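Subject: Re: [grorcombe-parents] Exam results and the new marking portal

> Does anyone know when the Year 11 mock results go up on Wovex? The school
> said June, and it is now very much June.

Ours appeared at breakfast, then vanished by lunch. The office says Wovex is "settling in", as it has been for 2 terms.
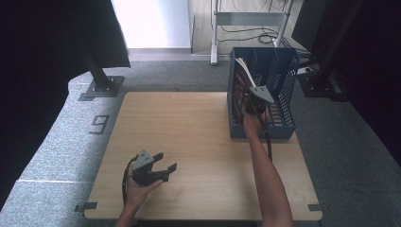
Physics came back as 300 out of a possible 600, so either it's half marks or the portal has started grading in metres. Barbier House parents report the same. Plisier House can't log in at all and seem happier for it.

I've asked for paper copies. Reply promised within 2 working days.
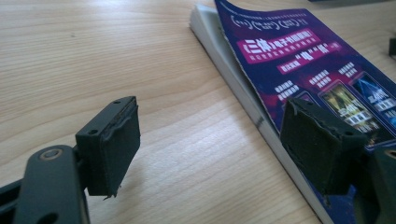

Tabletop, with black gripper fingers

Will post if I hear anything.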